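# The large oak drawer box

Yi-an finally talked me into getting a proper box for the stuff that piles up by the door – keys, tape, spare batteries.

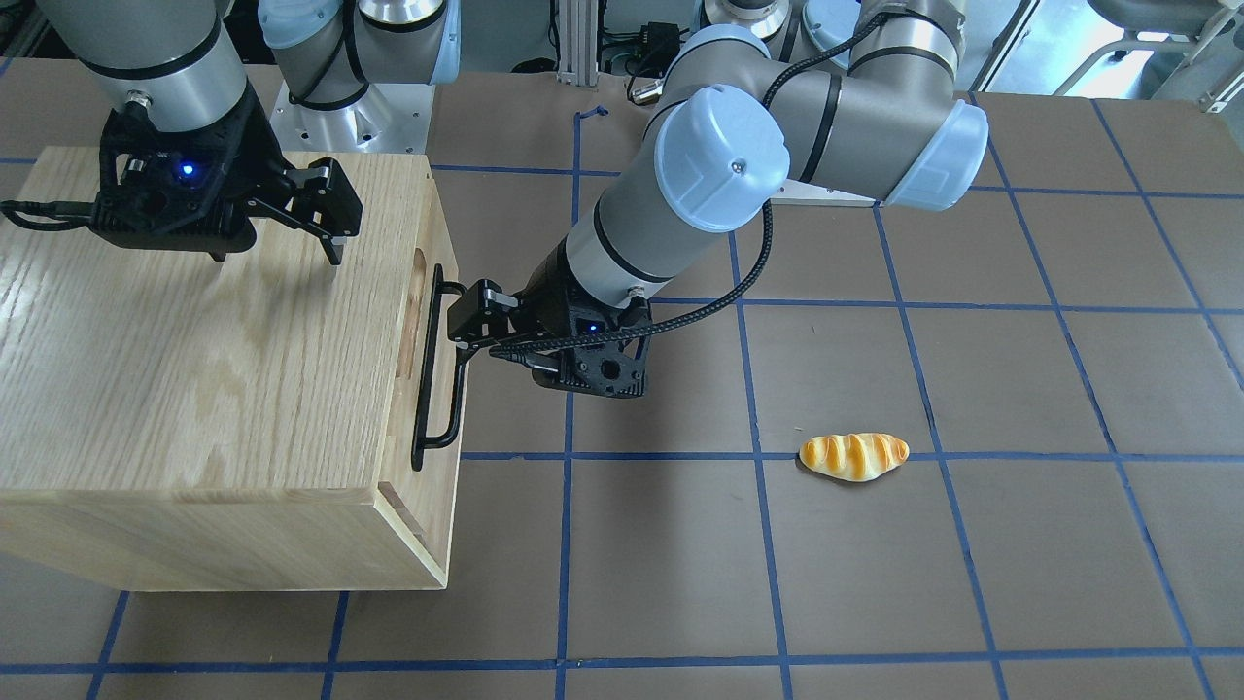
I'd been using a shoebox since December. I wanted light wood with a black bar handle, and I wanted a drawer so I could leave the mail on top. I paid 80 dollars and carried it home on Wednesday. Batteries go at the back, keys at the front. The tape still needs a spot.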